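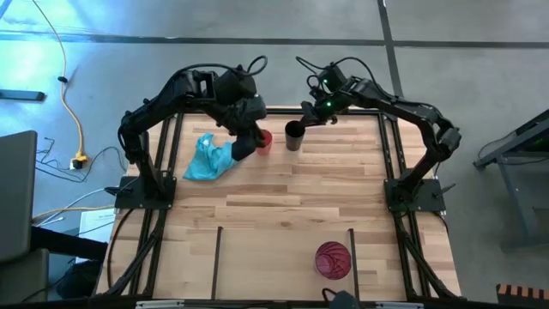
Turquoise cloth, three cups, butcher-block table. 7/17/15

I have been told more than once that butcher block is the last work surface I will ever need to buy. Forgive me if I keep the receipt.

The case for it goes like this. It's warm, it's kind to dropped cups, and when it gets ugly you sand it and start over. Fine. But the people who say this tend to be selling it. The Vallov catalog gives the sanding part one cheerful paragraph and then four pages of oils. I paid 388 dollars for my own top in May, and the oil I was steered toward was extra, and so was the second oil.

I do like the look of the narrow strips, cream next to tan next to light brown. A plain pale panel laid on top of them looks a bit dead by comparison. Would I pay for the stripes again? Ask me after a winter.

Then there is the cloth question. Gülizar Soylu wrote to me after my last post to say that a cloth left in a heap is a cloth that will smell by evening, and that I should fold it over a rail. I tried her way for a while. I also tried my way, which is to drop it wherever I stop wiping. I couldn't smell a difference, but my nose isn't much of an instrument, and she has kept house longer than I have. The turquoise ones are at least easy to find in a heap.

Cups I have stronger feelings about. Every tidy-home book wants you to own one matching set. Tilach will sell you theirs in gray, gray or a slightly different gray. I'd take a red one, a black one and a see-through magenta one any day – you know which is yours, and if one goes missing you haven't ruined anything. The matching set looks great on the shelf and then everyone drinks out of the wrong cup.

Somebody is going to recommend the Birnis board wax in the comments. I've read the label. It says "food friendly," and I would like to know what that means before I put any of it near my bread.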